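About Seltance

Home > Our company > About us

Seltance is a small company for tea and dry cookies. We are located in Endbridge, in the old building of the Kovács bakery on Grenard Street, and we sell from the store in the front part of the building and also by mail.

How we started

The company was founded by Alcides Apaza and Yesenia Condori. Alcides worked before as a buyer of tea for restaurants, and Yesenia was a baker at Kovács until the owner retired. When the building became free, they rented first only the kitchen, with two ovens. In the first winter they baked only one kind of cookie, the anise one, which is still in our list and still the one that people order the most. The store was opened one year later, in February.

At the beginning we sold everything in paper bags. The tea lost its smell too fast and the cookies arrived broken, and we received many letters about this. We thank everybody who wrote to us in that time. Now all our mail orders go in metal tins with a lid that closes tight, and the paper bags you can get only in the store.

Our tins

The tin comes in two sizes. You can return it to the store when it is empty, and for each tin that comes back with its lid we take 757 cents from your next purchase of the large assortment. Small dents and scratches are not a problem for us. Please do not wash the tin in a dishwasher, as the seam can rust. 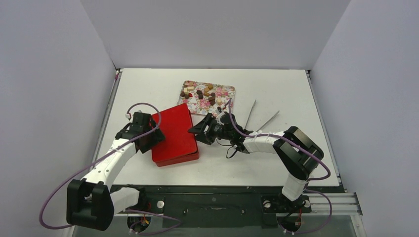
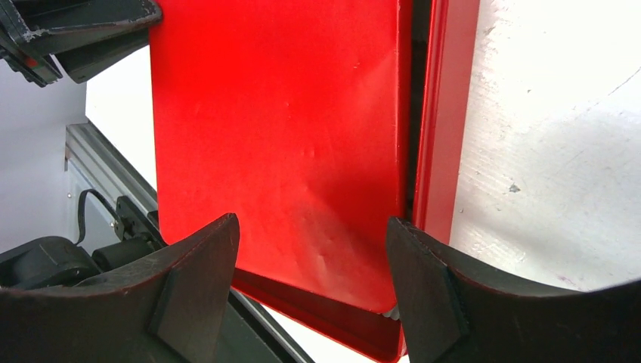 The people

Alcides Apaza is responsible for the tea. He tastes every delivery and decides the blends.

Yesenia Condori leads the kitchen and writes the recipes. Questions about allergies should go to her directly.

Édgar Giraldo takes care of the mail orders and the returns. He answers the phone in the mornings, in English and in Spanish.

Rocío Alvarado manages the store. On Saturdays she offers a tasting at the long table, with no need of reservation.

Jhosep Castaño does the accounting and the contact with restaurants and offices.

Where we deliver

We deliver to all addresses in the country. Last year we sent out 2,727 parcels, and nearly all of the complaints were about the address label, so please write your apartment number clearly. Orders that come before noon leave Endbridge on the same working day. We do not deliver abroad for the moment.

This page was last revised on Friday, January 15, 2021.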